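Keeping spare clothes hangers tidy – basket, box or rail?

Dindness Home Forum > Storage and Laundry > Wardrobes

Posted by Siobhán Doherty
September 24, 2025

I have far too many spare hangers and no good way of keeping them. We moved into a smaller house in the spring and went from two built-in wardrobes to one freestanding one, so a lot of clothes went to the charity shop and the hangers stayed behind. At the moment they are hooked along the end of the wardrobe rail, where they take up space I need, and the overflow is in a bin bag under the bed. Every time I pull one out of the bag three more come with it and the hooks catch on everything.

I do the ironing on a table in the back bedroom with a sheet over it (I gave up on the ironing board years ago). What I would like is something I can keep on or near that table, so that empty hangers go in as I take clothes off them and come out again when the shirts are done. I don't want to drill into the walls as we are renting.

Things I have thought of:

A deep woven basket
A plastic crate with a lid
One of those metal stands that hold hangers in a stack
Just getting rid of most of them

The hangers are a mixture. Some are plain plastic, some are wire from the dry cleaner, and there are some wide ones with shaped shoulders for coats. I would like one place for all of them if possible. The shelf the container would live on afterwards is 60 cm deep, so there is a reasonable amount of room.

Has anyone found a basket works for this, or do they just tangle up again? Also, does it matter which way round they go in? My mother always kept hers in a box with all the hooks at one end but I never asked her if there was a reason.

Thanks in advance.

17 people found this useful

Sumathi Alva
Regular member, 3,543 posts

A basket works well if it is the right shape. I have kept mine in one for years and it is a lot better than a bag. The mistake most people make is buying a round one. Hangers are wide and flat, so in a round basket they stand up at angles, cross over each other and lock together. You want a rectangular one with straight sides, long enough to take the widest hanger you own.

Measure the hanger first, from shoulder to shoulder, then measure the inside of the basket at the bottom and not at the rim. Woven baskets often get narrower as they go down and the thick rim can fool you. Take a coat hanger with you to the shop if you don't trust the label. I did this in Zeltden and got a few looks, but I came home with the right basket. If yours turns out to be a bit short you can put the hangers in at a slant, but you won't get as many in.

As for which way round, your mother had it right. All the hooks should go at the same end and face the same way. When the hooks are mixed up, one catches in the neck of the next and you get the bin bag problem again. With them all matching, each hanger nests against the one before and you can lift the top one off cleanly.

This is how I go about it:

Put the basket on the table with the long side running away from you.

Lay the hangers flat on the sheet next to it and turn them so they all match. It is much easier to do this on the table than inside the basket.

Pick each one up by the middle, near the neck. If you hold it by the end of the bar it swings and the hook catches on the rim.

Lower it in with the hook going to the far end, then slide it up against the last one.

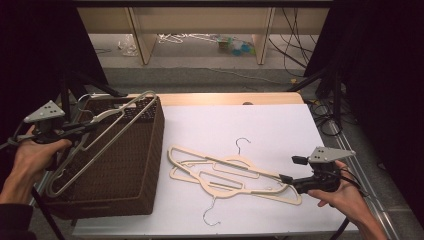 One hanger over the basket, two more waiting on the sheet.

Keep going until you are a little below the rim and then stop. If you pile them higher than that the top ones slide off when you carry the basket to the shelf.

A few other points. Keep the wire ones separate or give them back to the cleaner. They are thinner than the rest, they slip down between the others and they bend. I have a shoebox for mine. Wide coat hangers with shaped shoulders should go in first, at the bottom, because they don't sit flat on top of thinner ones.

Check the inside of the basket for loose ends of weave as well. Run your hand round it before you buy. A rough bit won't hurt a plastic hanger but it will pull threads on padded or velvet ones. If you already have a rough one, line it with an old pillowcase and fold the edge over the rim.

Handle openings are worth having if the basket is going on a high shelf. Hangers weigh more than you expect once there are a lot of them together. Just make sure the hooks aren't poking out through the openings before you lift it.

I wouldn't bother with the lid on a plastic crate. You will only take it off and leave it somewhere. The metal stands are fine for people who have one kind of hanger, but with a mixture like yours they get lopsided.

349 people found this useful

Siobhán Doherty replied:
Thank you, this is very clear. I have a rectangular basket that used to hold blankets so I will measure that tonight. Do you keep trouser hangers with clips in the same basket or somewhere else?

Sumathi Alva replied:
Somewhere else if you have many. If it's only a few, clip them together in pairs and lay them along the side. The clips grab hold of the others if you drop them in loose.

Ivan Tkachenko
Member

Get rid of most of them. You don't need spare hangers. Count your clothes, keep that many plus ten and take the rest to a charity shop. They are often glad of them but ring first.

12 people found this useful

Siobhán Doherty replied:
Fair point. I will have a sort through, but I do still need somewhere to put the ones I keep while I am ironing.

Oksana Kravets
Member

I agree with Sumathi about the shape but I do it a bit differently, so I'll add it in case it helps.

I stand mine upright, with the hooks at the top, all turned to the left. They go in like files in a drawer. You need a deeper basket for this and it has to be fairly full or they fall over, but you can see what you have straight away and take out a coat hanger from the middle without moving the others. Mine is an Oksanen one with stiff sides. I tried the same thing in a soft fabric tub from Plunberg and it was no use, the sides bulged and everything leaned.

The drawback is the height. With the hooks sticking up it won't go on a low shelf. Siobhán, you gave the depth of your shelf but not how much space there is above it, so check that before you decide. If there isn't enough, lay them flat like Sumathi does.

On the sheet – I would fold the end of it back if it hangs over the edge where you stand. I once caught a hook in the hem, walked off with the basket and took the sheet and two ironed shirts with me. Now I tuck it under.

If you are short of room on the table, put the basket on the left if you iron with your right hand. Then you can drop empties in with your left and you aren't reaching across a hot iron.

60 people found this useful

Tamsin Kowalczyk replied:
Does standing them upright work with velvet ones? Mine stick to each other.

Oksana Kravets replied:
Not very well. I have a few and they drag the next one up with them. I put those at one end and leave a bit of a gap.

Siobhán Doherty replied:
Update for anyone reading. I measured the blanket basket and the coat hangers fit flat with a bit to spare. The shelf is too low to stand them up. I have done about half of them and the rest are still in the bag. The wire ones are going back to the cleaner.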